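12 August 2022

Sugar notes, amezaiku. Carrying on from the last batch, which cracked on the stick. Masaru Hattori is due back in October for the school tour and I want the base recipe settled before then, so whoever is at the stove can make it without calling me.

Two batches today. Both with the Suvarna starch syrup, same tub, opened this morning. The first was syrup only, cooked down slowly. The second had a spoon of plain white sugar to every cup of syrup, which is how Damián Painemal has been doing it for the market shows.

Batch one stayed clear longer in the pot and took a long time to get where I wanted it. I pulled it when a drop in cold water bent once and then snapped. Turned it out on the oiled slab, let the edges firm, folded them in, and kept folding until I could pick it up with gloves. Pulled it until it went white. It had a good shine and no grain that I could feel. Cut it into lumps and put them in the warm box.

Batch two got to the same point faster and colored a little at the side of the pot. Flame was too high on the left again. That burner needs cleaning or replacing. It pulled white just as well but went dull as it cooled, and the last few lumps had a sandy feel when I bit one. I'd put that down to the sugar on the wall of the pot. I did not brush it down with water.

Working time is what matters for a performance. With batch one I had time to do a full crane, neck and both wings, with the scissors still biting cleanly at the tail. With batch two the second wing tore. I tried again with a fresh lump and got the wings but the beak broke off when I pinched it. Damián says he works his hotter and gets away with it. His hands are tougher than mine and he does simpler birds.

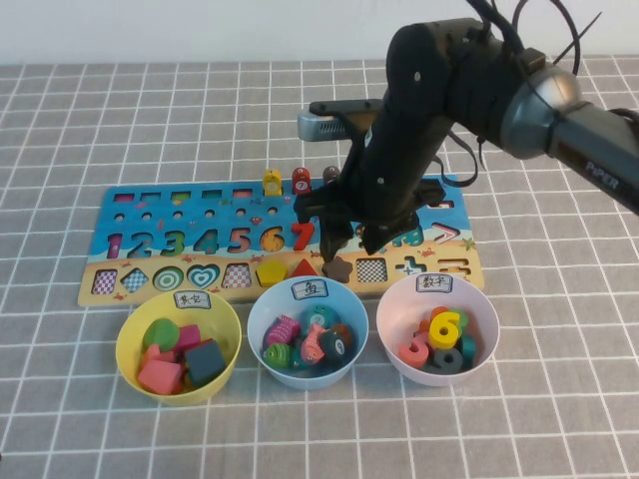 The shapes for the October shows are still open. Masaru wants to keep the crane and the dragon and let the kids call out the rest, as he always has. I'd like us to have a short list ready for when they freeze up. Sea animals go over well with the younger grades, and they are quick. The small red crabs on the puzzle board are about the right level of detail for a half-minute piece: red body, legs, claws, done. I made three today from batch one with red worked into the lump before shaping. Legs are snips along each side, pulled out and bent down with the tips of the scissors. Claws are one snip each. Eyes I dotted on with black color and a toothpick. The first one had legs too thin and they drooped before they set. Snip deeper, pull less.

Fish are easy and I won't write them up again. Octopus is slow because of the arms, and it gets fragile on the stick. Leave it off the list unless someone asks for it by name.

Scissors. The old Japanese pair is still the best. The spring has gone soft, so they don't open all the way by themselves, and I found I was spreading them with my thumb between cuts. That costs time with a cooling lump. I tried the Cilteck snips as a backup. They are sharp enough, but the blades are too thick at the point to get in under a wing. Fine for tails and crab legs. Wipe with oil between pieces or they stick.

Sticks: the new ones from Nelus are smoother than the last lot and the candy slid on two of them while I was turning the piece. Scuffing the top with sandpaper fixed it. Somebody will have to do the whole box before the tour. Wash and dry them after, so there's no dust in the candy.

Warm box. The lamp is holding the lumps soft enough on the bottom shelf, too soft on the top. After an hour the top ones had slumped together and I had to cut them apart. Use the bottom shelf only, and put the tray in the middle, away from the door. The door seal is worn on the hinge side. I taped it. On a gym floor with the doors open we will lose heat much faster than in here, and I haven't tested that. Could set it up out on the loading dock on a cool morning.

Humidity was high today. The finished crane was tacky on the back by late afternoon, sitting out. The ones I bagged straight away were still dry. For the schools, everything gets bagged as soon as it's hard, before it is handed over. We should have been doing that already.

Patter. I ran the opening bit while doing the second crane, talking out loud to the wall. I still stop talking when I make the first wing cut. Masaru doesn't. He asks them a question right before the cut so they are the ones making noise while he works. I wrote out a couple to try:

- What has a long neck and two legs?
- Who here can stand on one foot? Show me.

The second one might be trouble in a full gym. Try it on a small group first.

Qi gong warm-up, morning: did the wrist and finger part only. My right thumb is sore at the base from the stiff scissors. Did the long version after cleaning up and it eased off some. Do the whole set before the stove next time.

To do:

- Clean the left burner, check the flame.
- New spring for the scissors, or ask Masaru where he got his.
- Repeat batch two with the pot wall brushed down, lower flame. Damián to be here for that one.
- Blue coloring is nearly out.
- Sand the sticks.
- Warm box test with the door opened every few minutes.

Leftover lumps from batch one are in the sealed tin with the drying packets. I'll reheat one tomorrow and see if it still pulls.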